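Unit notes: Food and Table Settings in Community Catering
Week 6 – Small goods, skewered foods and portion control

Lecturer: Nkechi Ogundipe
Tutorials: Matúš Jurčo, Vilém Jireš
Read before class on Thursday: Sýkora, chapters on cold service and grilled service

Where we are up to

Last week finished with costing for plated meals. This week moves to food served without a plate, or with a small plate that the guest carries. The costing method is the same, but the unit changes. You are no longer pricing a meal; you are pricing a piece, and the guest decides how many pieces make a meal. Bring your week 5 costing sheet, as we will reuse the overhead column.

Portion by piece

A piece should be finished in one or two bites. Anything larger needs a plate, and a plate needs somewhere to be put down. For a standing function with no meal to follow, the Marnholm case allows more pieces per guest in the first hour than in the second, and weights the second hour towards hot items. Students often spread the menu evenly and then wonder why the cold trays come back full.

Write the piece weight on the costing sheet as cooked weight. Chicken thigh, lamb and prawns all lose weight on the grill, and they lose it at different rates. Use the yield table from week 3. If you cost on raw weight your food cost percentage will be wrong in a way that is hard to find later.

Skewered foods

The skewer is a serving tool as well as a cooking tool, and it belongs in the costing. Bamboo and other light wooden skewers are cheap per unit but are used once. Metal skewers go through the dishwasher and come back, less the ones that end up in the bin with the scraps. Kvido Bartoš's costing for the Irotlow canteen sets out both options over a full season; the comparison is in the tutorial folder.

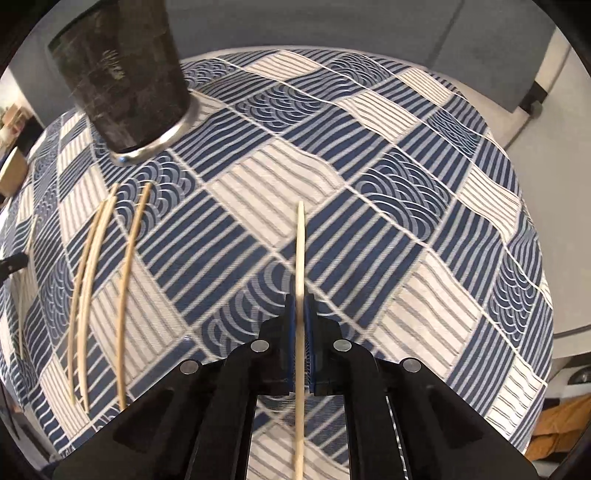

Week 6, page 2

Wooden skewers for the grill are soaked in cold water first. Thirty minutes is the usual figure in Australian kitchen manuals, though thicker skewers take longer. Soaking delays scorching and does not prevent it, so keep the bare end away from the flame or lay a strip of foil under it. Thread the food so the pieces touch without being jammed together. Pieces packed tight cook slowly at the joins, which is where an underdone centre is most likely to be missed.

Cut everything on one skewer to the same size. Where two ingredients cook at different rates, put them on separate skewers and combine them on the platter. Capsicum and zucchini can share. Mushroom and onion usually can't.

Worked problem: the Istirach order

A client orders 2,000 skewers for a two-day event. The kitchen prepares 2,226 to cover breakage, tasting and the staff meal.

(a) Find the overage in skewers, then as a percentage of the order.
(b) The client is charged for the order only. Show where the cost of the overage goes on the sheet.
(c) Trays hold 20 skewers each. Find the number of trays for the order, then for the full preparation. Round up.

Check for (a): 226 skewers, or 11.3 per cent. Bořivoj Rusnák's guest lecture argued that anything over 10 per cent should be explained in writing to the client's organiser – have an opinion on this for the tutorial.

Holding and service

Cold food is held at 5 degrees or below and hot food at 60 or above. Time between those two temperatures is added up across preparation, transport and service; it does not start again when the tray goes back in the fridge. Label each tray with the time it came out.

Provide a container for used skewers at every point where they are served.

For next week

Finish the problem above and bring one page on labelling for allergens. Satay sauce will be the example.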